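Why Do Castle Stairs Go Round and Round?

Have you ever climbed a tower in a real castle? I have, and let me tell you, my knees still remember it! I went up one in Scotland last September, round and round and round, holding on to a rope that ran along the wall. By the top I was so dizzy I had to sit down (my friend Naledi laughed at me the whole way back down, and then SHE got dizzy too).

So why didn't the builders just make nice straight stairs like the ones at your school?

The first reason is space. A tower is tall and skinny. If you put straight stairs inside it, you'd bump into the wall after a few steps! A spiral staircase twists up like the stripe on a candy cane, so it fits in a tiny circle and still gets you all the way to the roof.

The second reason is strength. In lots of castles, each step was cut from one big piece of stone. The skinny end of the step had a round knob on it, and the knobs were stacked on top of each other, like a pile of checkers. That pile made a post right up the middle of the stairs. Builders call it a newel. The fat end of each step was tucked into the tower wall, so it couldn't wiggle. 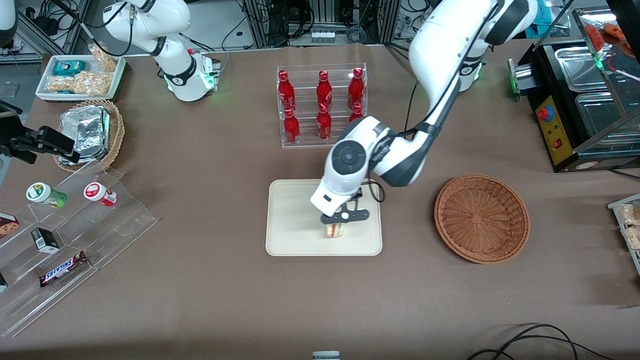

Now for the part everybody loves, the sword fighting! Maybe you've heard that castle stairs always curl the same way, clockwise as you go up, so that a right-handed knight at the top had room to swing his sword while the attacker below kept banging his on the post. I believed that for years and told it to anyone who would listen. But people who study castles aren't so sure anymore. Plenty of castles have stairs that curl the other way, and some have both kinds. Most of the time those stairs were used by people carrying firewood, blankets, and supper.

And imagine carrying supper up there! No electric lights, just a little daylight from the narrow windows or a candle in your hand. The stone steps got worn down in the middle from so many feet, and you can still see the dips in them today. I put my sneaker in one and it fit like a bowl.

Want to build your own? Grab 24 dominoes or small flat blocks, all the same size. Lay one down, then put the next one on top, but turn it just a tiny bit. Keep the same end in the middle every time. Mine fell over after 8, so I started again and turned each one a little less. If yours gets wobbly, ask somebody to hold the middle with one finger while you add the next step.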